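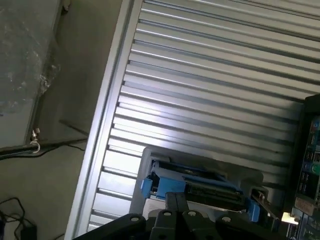

데이터센터의 밤 근무는 조용하지만 한가하지 않다. 디스크 하나가 고장 나면 담당자는 외투를 입고 서버실로 내려가서 캐리어를 빼고, 새 디스크를 넣고, 기록을 쓴다. 데소라(Desora)가 내놓은 '플리라르(Plirar)'는 이 일을 로봇 팔에 맡기는 키트이다. 나는 언데일(Erndale)에 있는 시험실에서 이틀 동안 이 제품을 써 보았다.

키트에는 그리퍼, 손목 카메라, 제어 프로그램이 들어 있다. 로봇 팔은 따로 준비해야 한다. 설치 설명서는 141쪽이며 그림이 많아서 읽기에 어렵지 않다. 다만 카메라 보정을 다루는 장은 순서가 조금 이상하다. 나는 두 번 처음으로 돌아가야 했다.

제품 책임자 캉탱 부아예(Quentin Boyer) 씨는 손잡이를 잡는 동작보다 그 앞의 몇 센티미터가 더 어렵다고 설명했다. "사람은 손끝으로 위치를 고칩니다. 우리 로봇은 먼저 보고, 멈추고, 다시 봅니다." 그래서 움직임은 느리다. 교환 한 번에 걸린 시간은 평균 366초였다. 익숙한 기술자라면 훨씬 빨리 끝낼 것이다. 그러나 새벽 세 시에 그 기술자를 깨우지 않아도 된다는 점을 같이 계산해야 한다.
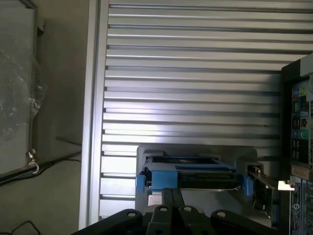

캐리어의 모양이 다른 장비에도 이 키트를 사용할 수 있는가?

현재 프로그램에는 캐리어 45종의 모양이 등록되어 있다. 목록에 없는 캐리어는 사용자가 직접 등록해야 하고, 나의 경우에는 반나절이 걸렸다.

빛에 대해서도 말하고 싶다. 금속 면이 조명을 강하게 반사할 때 플리라르는 가끔 위치를 잡지 못하고 대기 상태로 들어갔다. 조명 각도를 바꾼 후에는 이런 일이 줄었다. 케이블이 많은 곳에서는 팔이 지나갈 길을 미리 정해 주는 것이 좋다. 프로그램이 길을 스스로 찾는 기능은 1월 업데이트에 들어갈 예정이라고 한다.

비교할 만한 제품으로 자케(Jacquet)의 교환 장치가 있다. 그것은 랙에 고정하는 방식이라 더 빠르고 더 조용하다. 대신 한 랙에서만 일한다. 플리라르는 이동식 받침에 올린 팔에도 달 수 있어서, 랙이 여러 줄인 작은 시설에 더 맞는다고 생각한다.

가격은 월 사용료 방식으로 795유로이고 프로그램 업데이트가 포함된다. 그리퍼 손가락은 소모품이며 별도로 구입해야 한다. 디스크를 한 달에 한두 개 바꾸는 회사에는 비싼 선택이다. 나는 빌린 키트를 반납하기 전에 보정 장을 한 번 더 읽었고, 세 번째에는 처음부터 끝까지 막히지 않고 따라갈 수 있었다.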